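Magazin > Bauen & Technik > Innenausbau

Drucken | Per E-Mail senden

Fugen zuerst, Farbe danach

Wer Innenräume am Bildschirm plant, unterschätzt nach Ansicht von Sowmya Shetty die Anschlüsse. Die Bauphysikerin leitet beim Planungsbüro Hatberg die Abteilung Feuchteschutz und prüft Ausführungsdetails, bevor sie an die Gewerke gehen. »Die meisten Schäden, die ich begutachte, liegen im Übergang zwischen zwei Materialien«, sagt sie. »In der Fläche finde ich selten etwas.«

Als Beispiel nennt sie den Umbau einer Kantine für die Großbäckerei Güneş. Dort traf ein fugenloser Bodenbelag auf eine Trockenbauwand, die Wartungsfuge fehlte im Plan. Im Oktober wurde nachgebessert.
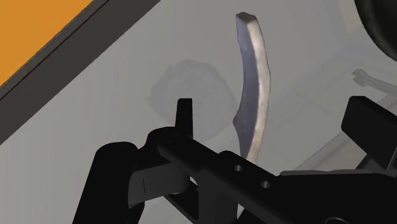
Die relative Luftfeuchte im Raum lag bei Übergabe bei 95 Prozent, gefordert waren höchstens 40. »Bei solchen Werten wird kein Belag verlegt«, so Shetty. Das Messprotokoll habe vorgelegen, gelesen habe es die Bauleitung erst nach der Reklamation. Seither verlangt ihr Büro zwei Messungen, eine vor dem Grundieren und eine unmittelbar vor dem Verlegen.

Elastische Dichtstoffe hält sie für überschätzt. Eine Silikonfuge sei ein Wartungsteil und gehöre mit Prüfintervall in die Unterlagen. Bei hoher mechanischer Belastung schreibt sie Profile aus, im Projekt Güneş das System Prirkero. Den Mehrpreis müsse man dem Bauherrn vorrechnen, »am besten mit der letzten Sanierungsrechnung daneben«. 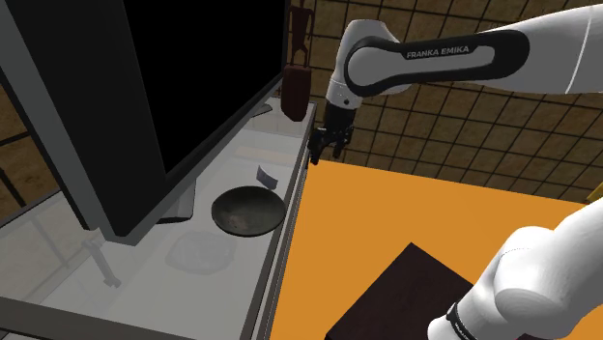
Wartung und Haftung

Strittig bleibt die Gewährleistung. Shetty rät, Wartungsfugen im Vertrag einzeln aufzuführen und die Lage im Grundriss einzutragen. »Steht dort nur ›bauseits‹, ist später keiner zuständig.«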